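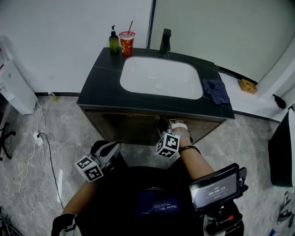
Mueble de baño Nastix con encimera negra: mi opinión después de casi un año

Llevaba tiempo queriendo escribir sobre este mueble, porque cuando lo buscaba yo apenas encontré opiniones en español y las que había eran de gente que lo acababa de desembalar. Lo compramos en madera oscura, con encimera de piedra negra, lavabo blanco rectangular y dos puertas. El grifo es negro mate, alto, de una sola palanca, y va aparte (ahora hablo de él, que tiene su miga).

Adelanto el veredicto para quien tenga prisa: me encanta. Lo volvería a comprar mañana. Tiene un par de cosas mejorables y las cuento todas, pero es de esas compras que te alegran un poco cada mañana cuando entras medio dormida a lavarte la cara.

La compra y el montaje

Lo pedimos a la tienda Wakelbridge, que trabaja la marca desde hace años. Nos costó 315 euros en oferta, sin grifo, y el transporte entraba en el precio. Llegó en dos bultos, la encimera por un lado y el cuerpo por otro. Pesa lo suyo, así que pedid ayuda para subirlo si no tenéis ascensor. Nosotros lo subimos entre Bronwyn, mi compañera de piso, y yo, parando en cada rellano y riéndonos bastante.

El cuerpo viene ya armado, ¡un alivio enorme! Solo hay que presentar el mueble en su sitio, conectar desagüe y tomas de agua y sellar. La hoja de instrucciones es un dibujo diminuto y bastante feo. Nos manejamos sin ella. El sellado trasero lo hice yo con silicona negra y cinta de carrocero, y es la primera junta de mi vida de la que estoy orgullosa.

El lavabo bajo encimera

Era mi gran ilusión y no me ha decepcionado nada. Al ir montado por debajo, la piedra queda limpia hasta el mismo borde y puedes arrastrar el agua con la mano directamente al seno. Quien haya vivido con un lavabo de sobreponer, con su reborde lleno de porquería, sabrá lo que digo. La pila es rectangular y bastante generosa: lavo jerséis a mano sin empapar el suelo. El desagüe es redondo y queda en la parte más cercana al centro, traga bien y el tapón se saca para limpiar los pelos, tarea ingrata donde las haya.

Una pega. En las esquinas se acumula algo de pasta de dientes si no pasas el dedo al aclarar. Me he acostumbrado a hacerlo sin pensar.

La encimera negra

Mucha gente me pregunta si se ve todo, y la respuesta es que se ve la cal, sobre todo alrededor del grifo. Con agua dura hay que repasarla. Yo le paso una bayeta de microfibra por la noche y queda perfecta, son diez segundos. El polvo, en cambio, me parece que se nota menos que en la encimera blanca que teníamos antes, y los restos de maquillaje también. Nada de vinagre ni de antical fuerte, eso sí: agua tibia, una gota de jabón neutro y a secar.

De espacio va sobrada. En la esquina izquierda del fondo tenemos el bote verde con dosificador y siempre acaba allí algún vaso de cartón con su pajita, porque en esta casa nos traemos la bebida al baño. A la derecha cae el trapo, casi siempre hecho un gurruño. Aun así queda sitio para apoyar el neceser abierto.

El grifo

Es un Aoki y me costó 80 euros, o sea que no es ningún capricho de revista. Va al fondo, detrás de la pila, y al ser alto caben las dos manos debajo y hasta una jarra para regar las plantas. El acabado mate es precioso - no deja las huellas que dejaba mi viejo grifo cromado - y la palanca va muy fina. Al principio me salpicaba un poco si abría a tope. Cambié el aireador por uno de chorro más suave y se acabó el problema.

Las puertas y el interior

Son dos, se abren tirando del canto superior y me gusta mucho esa limpieza de líneas. Se puede abrir con dos dedos. Lo único es que si vienes con las manos mojadas vas a tocar la madera justo en ese borde, y ahí es donde le paso el trapo con más frecuencia. Por ahora no se ha hinchado ni ha perdido color.

Dentro hay un hueco único con el sifón en medio. He metido dos cajas altas a los lados, una para los productos de limpieza y otra para el papel, y delante del sifón pongo el secador. Habría agradecido una balda, aunque fuera estrecha. Escribí a la tienda para preguntar y me contestó Dagmar Pešek, amabilísima, que me recomendó una regulable de las que se apoyan sin taladro. La probé y bailaba un poco, así que la devolví y sigo con mis cajas.

Las bisagras venían algo flojas en la puerta derecha. En julio la reajusté con un destornillador de estrella, media vuelta al tornillo de delante, y desde entonces cierra a ras.

Cómo queda en el baño

Nuestro suelo es gris, de baldosa imitando mármol con vetas blancas, y la pared es blanca con el rodapié negro. Tenía miedo de que un mueble tan oscuro se comiera la luz y ha pasado lo contrario, hace que el blanco parezca más blanco. El negro de la encimera recoge el del rodapié y el del grifo y parece todo pensado por un decorador, cuando en realidad lo elegí yo en el sofá con el móvil y tres pestañas abiertas.

Antes de decidirme estuve mirando el modelo Kullcombe, que es más barato (219 euros) y viene con cajón. Lo vi montado en casa de una amiga, Sayaka, y es bonito, pero el lavabo va por encima y yo ya tenía clarísimo que no quería reborde. Si para vosotros manda el almacenaje, echadle un ojo.

Consejos sueltos

Medid la altura del desagüe de la pared antes de pedirlo. El nuestro estaba un poco alto y hubo que recortar el tubo.

Comprad el grifo de caño alto, con uno bajo la pila pierde mucha gracia.

Guardad los protectores de las esquinas hasta terminar toda la obra.

Puntuación: cuatro estrellas y media. La media que falta es por la balda y por esa hoja de instrucciones. Si alguien ha encontrado una balda que encaje bien alrededor del sifón, que me lo deje en los comentarios, por favor, que sigo buscando.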